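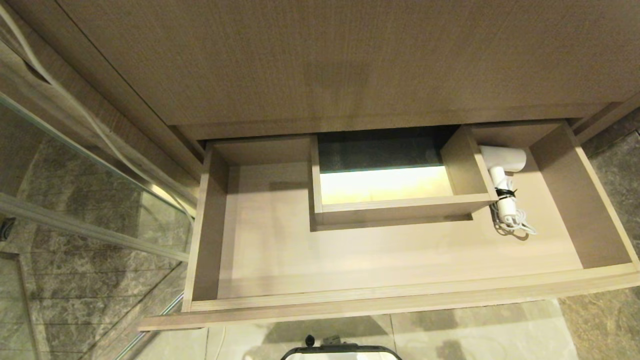 Housekeeping Practice, Unit 2
The guest bathroom: drawer, vanity top and basin
Handout for trainees, Wullham course, November group
Course tutor: Brittany Landry

1. What we cover in this unit

In the last unit we worked on the bed and the wardrobe. Now we go to the bathroom, but only to one part of it: the vanity cabinet with its drawer, the stone top and the basin. The shower is treated in the next unit and I mention it here only where it touches our work. Please read the handout before the practice hour and bring it with you, there is space on the back for your notes.

Many trainees think that the vanity is quick work. It is a small area, this is true. But a guest stands in front of it every morning and every evening, with strong light over it, and he looks at it from a very short distance. A hair in the basin is seen sooner than dust on top of a wardrobe.

2. Words you need

Vanity cabinet: the cabinet under the basin, with a drawer or with doors.
Vanity top: the flat surface in which the basin is set, or on which it stands. Some houses say counter or countertop.
Overflow: the opening in the wall of the basin, under the rim, where water goes out before it can run over.
Stopper: the round piece which closes the drain.
Drawer front: the outer face of the drawer, the part the guest touches.
Inset: a smaller box or a cut-out in the back part of a drawer. It leaves room for the pipe under the basin.

In the written test I accept both British and American words, but please do not mix them in one answer.

3. The drawer

We begin with the drawer and we finish with the drawer. At the beginning we open it to see what is inside, and at the end we put back what belongs there.

Pull the drawer out slowly and to its full length. If there is an inset for the pipe, do not put anything into or behind it. Small things fall down there and you will have to take out the whole drawer to find them again. With a dry cloth go first into the corners, then along the side walls, then over the floor of the drawer from the back to the front. Loose hair collects in the front corners, so look there a second time. A damp cloth is allowed if there is a mark, but you dry the place immediately. Wood and wood-like boards swell when water stays on them.

Do not forget the upper edge of the drawer front. Powder and toothpaste fall on this edge and remain there for weeks when the drawer is only opened halfway.

4. The hair dryer

The place of the hair dryer is in the drawer, on the right side, unless the house has another rule. You take it out before you wipe, lay it on a dry part of the top, far enough from the basin, and return it as the last thing.

Work in this order:
Check that the plug is not in the socket.
Look at the air intake at the rear end. Take away fluff with a dry brush, never with a wet cloth.
Wipe the body and the handle with a cloth which is almost dry.
Look along the cord for cuts or hard bends, above all near the handle.
Lay the cord in loose loops and close them with the tie.

The cord must not be wound tightly around the handle. It looks tidy for one day, and after some months the cord breaks exactly where it comes out of the handle. Jade Hiebert, who taught this course before me, kept a bag of broken dryers for the first lesson, and nearly all of them had been wound.

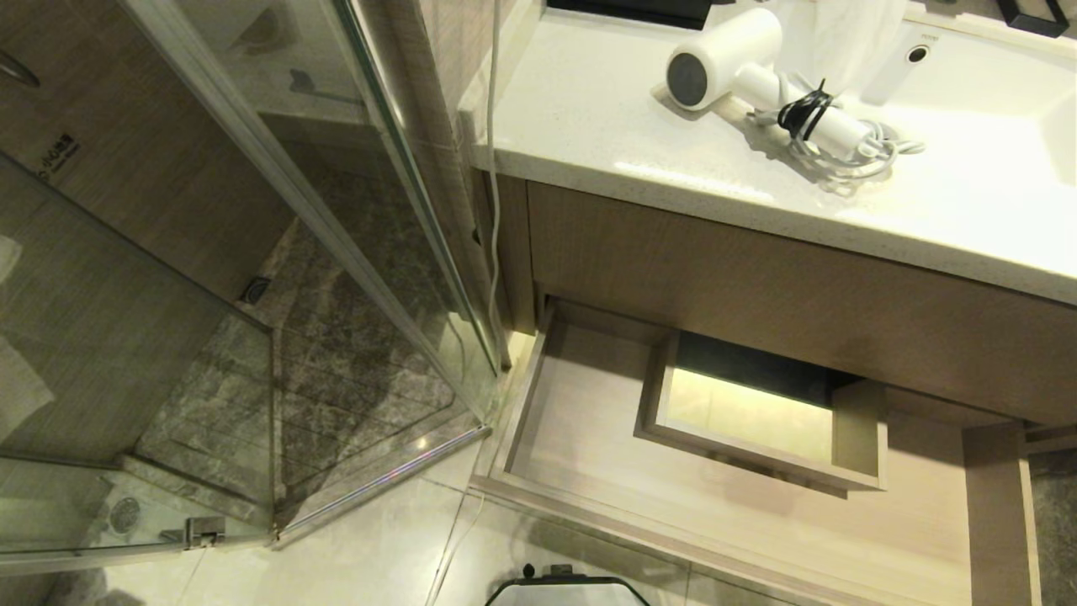
The tie can be of any simple kind, but in one house they should all have the same colour. At Grunduven the ties are ordered together with the linen tags, and the order number is 214. If a tie is missing, write it in the room book and take a new one from the trolley. Do not use a rubber band. It becomes sticky with heat and leaves a brown line on the cord.

5. The stone top

Stone and quartz tops are hard, but they are not made for every product. No vinegar, no lime remover, no scouring powder. Use warm water with a little neutral soap, and afterwards a dry microfibre cloth. If the house uses the Tremblay concentrate, you take one cap for a full bucket, and you do not make it stronger for a dirty room.

A speckled surface is difficult in one point: crumbs, powder and small drops disappear between the coloured flecks. From above you see nothing. Bend your knees until your eyes are near the height of the top and look across it towards the light. Soap film then shows as a dull place in the reflection. Pass also your dry hand once over the stone, the hand finds what the eye has missed.

The order on the top is from the back to the front:
Behind the tap and along the wall.
Around the foot of the tap.
The free surface, in straight strokes.
The front edge, also its underside.

All things which stand on the top are lifted. We do not wipe around a box or a tissue holder. Lift it, wipe below it, wipe its own bottom and set it back parallel to the wall. Boxes with a glossy front show fingers very clearly, so hold them by the sides. If the lid has fine ribs, use a soft brush along the ribs and not across them.
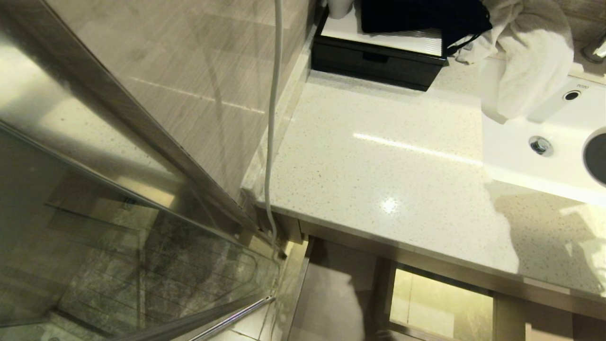

6. The basin

Take out of the basin everything that does not belong to it before you turn on the water. Towels and cloths with which the guest has finished go to the laundry bag, also when they look clean. A used towel is never taken for wiping the basin. This was a common habit in former times and in some houses it still is, but in the test at Brutlow it costs you the whole section.

Clean the inside from the rim downwards. The overflow is cleaned with the small round brush, two or three turns, then rinse. Lift the stopper if it can be lifted and remove hair from under it. Polish the metal parts last, with a dry cloth – the stopper, the ring of the overflow and the tap. White ceramic is forgiving, chrome is not, and one drop which dries on it makes the guest think that the basin was not cleaned at all.

If there is printing on the ceramic, do not rub it hard. It is normally the mark of the maker and can become pale.

7. Before you leave

Hair dryer in the drawer, cord tied.
Drawer closed completely and its front wiped.
Top dry, also behind the tap.
Boxes straight, lids closed.
Fresh towels folded, with the closed edge to the guest.
Glass of the shower next to the vanity checked for splashes from your own work.

8. Homework

Clean the vanity or the wash basin in your own home in the order of this handout and write down how many minutes each part has taken. Write also one point where the order did not suit your bathroom, and what you did instead. Half a page is enough. Please leave it in my tray before the next practice hour.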